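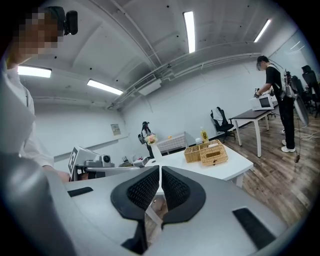 白いテーブルと木の床

Drekmont 家具つき短期ルーム よくある質問

7月7日に内容を更新しました。古い案内を印刷してお持ちの方は、このページの内容を見てください。

予約はいつからできますか。
泊まりたい月の3か月前から受け付けます。4月は引っ越しの人が多いですから、早めの連絡をおすすめします。電話での予約はできません。ページの下にある申し込みの用紙に書いて、送ってください。

最低何日から借りられますか。
7日からです。それより短い滞在の場合は、駅の近くのClandinariという宿をご紹介できます。私たちとは別の会社ですので、料金は直接そちらに聞いてください。

家具は何がありますか。
全部の部屋にベッド、テーブル、いす、小さい冷蔵庫があります。テーブルの形は部屋によって違います。色を選ぶことはできません。大きい机が必要な方は、予約のときに「備考」に書いてくだされば、できるだけその部屋にします。

家具を動かしてもいいですか。
はい、いいです。ただし、床の上を引っぱらないで、持ち上げて動かしてください。床に傷がついた場合、修理の費用をいただくことがあります。帰る日に元の場所へ戻してください。ベッドだけは壁に固定してありますので、動かせません。

自分の家具を持って来てもいいですか。
一人で運べる大きさの物でしたら問題ありません。エレベーターは小さいです。ソファは入りませんでした。

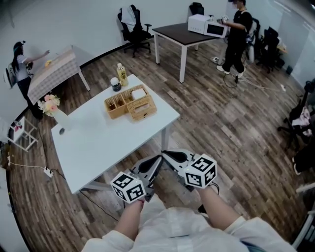
テーブルの上の仕切りつきトレイと飲み物

部屋で食べたり飲んだりできますか。
できます。こぼしたときは、すぐにふいてください。熱いなべをテーブルに直接置くと、白いあとが残って取れません。なべしきは台所の引き出しの2段目に入っています。

掃除はだれがしますか。
滞在中は、お客様ご自身でお願いします。掃除機は各階の廊下の棚にあり、使ったあとはコードを巻いて戻してください。退室のあとの掃除は私たちがします。その料金は1回1,804円で、最初の請求に入っています。

洗濯機はありますか。
1階にあります。1回400円です。両替の機械はありませんので、100円玉を用意してください。洗剤は自動で入ります。夜10時から朝7時までは、音がひびきますので使わないでください。

ごみはどうすればいいですか。
燃えるごみ、プラスチック、びん・かん、紙に分けてください。収集の曜日の表が玄関のとびらの内側にはってあります。ペットボトルはふたとラベルを取って、中を洗ってから出します。最初は少しむずかしいと思いますが、わからないときは写真を送ってくだされば、どの袋に入れるか返事をします。

荷物を先に送ることはできますか。
入室の日の2日前から受け取ります。箱に、予約した人の名前と部屋の番号を必ず書いてください。着払いは受け取れません。

友だちを泊めてもいいですか。
予約に入っていない人は泊まることができません。昼の訪問はかまいません。

かぎをなくしました。
すぐに事務所へ連絡してください。夜は管理会社のMassaweが電話に出ます。番号はかぎについている札の裏と、部屋の案内の最後のページに書いてあります(札をいっしょになくす方が多いですから、先に番号を控えておいてください)。

滞在を長くしたいです。
次の予約がなければできます。終わる日の1週間前までに知らせてください。同じ部屋が空いていないときは、となりの建物Truranoに移っていただく場合があります。家賃は同じです。

ほかの質問は、申し込みの用紙の「備考」からどうぞ。日本語か英語で、次の営業日までにお返事します。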